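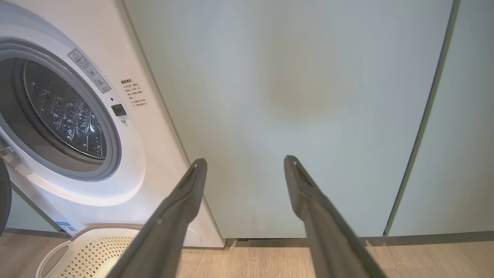 Guido Mancuso's view is that anyone can do laundry, and the hard part is remembering whose towels are whose. He has run the wash at Blackwood for 4 years and will train the person we are looking for now.

## Laundry and Linen Assistant, Nornport

Wamis looks after short-stay apartments in Nornport and Fladwood. We need one person, part time, to wash, dry, fold and put away linen in the apartments themselves. We don't send anything out. Each kitchen has a front-loading washer, and the work is done there while the unit is between guests.

**What you will do**

- Strip beds and collect towels
- Sort by color and fabric, and check pockets and pillowcases
- Run the loads, then wipe down the door seal and the glass
- Clean the drain filter once a month and note it on the sheet
- Fold, restock the closet and sweep the kitchen floor
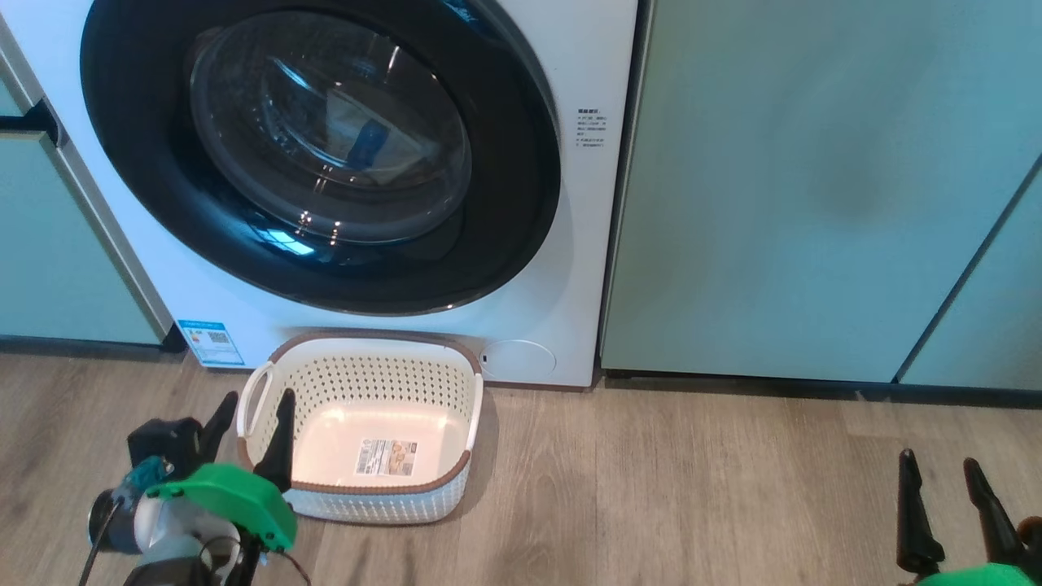 The washers sit between the cabinets, so the cabinet fronts on both sides need a wipe as well — detergent drips mark them if left overnight. Some machines have labels in Chinese. You don't need to read it. We give you a printed card in English with the settings we use.

**What we ask for**

You should be able to kneel, lift a full basket and climb stairs. Hotel or laundromat experience is useful but we will train. You need your own way of getting between Nornport and Fladwood. Shifts are mornings, including one weekend day.

**Pay**

$157 per shift, plus $100 after your first full month. Gloves and detergent are supplied.

**To apply**

Write a few lines about yourself and any past cleaning work, and leave them at the Wamis office in Nornport, marked for Guido — a resume is fine but not required. Please include a phone number and the earliest day you could start.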